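# Writing house rules for grasp trials in simulation

I've put off writing this page since June, mostly because everyone at Trolard keeps their own set of rules and is rather fond of them. But we've now got enough people running trials on the Widance arm model that we need one way of doing things, so do put the kettle on and work through it with me. It applies to simulated runs only. The bench has its own sheet, and please don't mix the two.

## 1. Write down what counts as a success before you run anything

I know this sounds fussy! Open the trial file and fill in the `pass` line first, in plain words that a new starter could follow. For a mug, ours reads: "Lifted clear of the surface, held for the full hold time, set back down upright." If you leave this until after you've watched the runs, you'll find yourself being kind to the near misses (I have done it myself, more than once, and had to throw away a whole afternoon's numbers).

## 2. Name the grasp

We used to write just "grasp mug", and then spend ages arguing over which sort somebody meant. Choose one of these and put it in the `grasp` line:

- `rim`: one finger inside the mug, one outside, closing on the wall
- `body`: fingers either side of the outside
- `handle`: fingers closing on the handle only

For a rim grasp, do your pose check before the fingers close. You want the wall between the two fingertips, with a bit of space left between them.
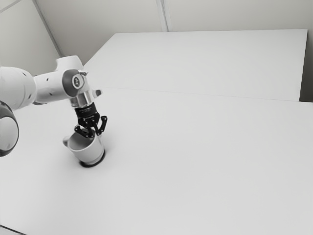
Amos Obi would rather we checked the pose twice, once at the approach and again at the moment of contact, as he's found that a tidy approach can still end in a poor squeeze. I think he's right, and I've added a `contact_check` line to the template for it. It's optional for now, but I'd be pleased if you used it.

## 3. Fix your seeds and keep the failures

Every batch is 1000 runs, with the seed list saved next to the results. Don't swap a seed out when the run goes badly. In my last rim batch 520 runs passed, and the ones that didn't were far more useful to me than the ones that did, once I'd sat down and sorted them.

If the physics itself misbehaves (a mug sinking into the surface, say, or shooting off sideways), mark the run `invalid`, leave it in the folder and add a short note. More than 12 of those in a batch and the batch needs redoing.

## 4. Report it so somebody else can repeat it

Your report wants the model version, the gripper settings, the friction values, the seed list and the pass wording from step 1, copied exactly. Put the word "simulated" in the title as well as in the body, since titles get pasted into slides without the rest.

Send finished reports to the Ploltard folder. Questions about the template can come to me, Arlo Nguyen-Tran, and I'm usually quickest in the mornings.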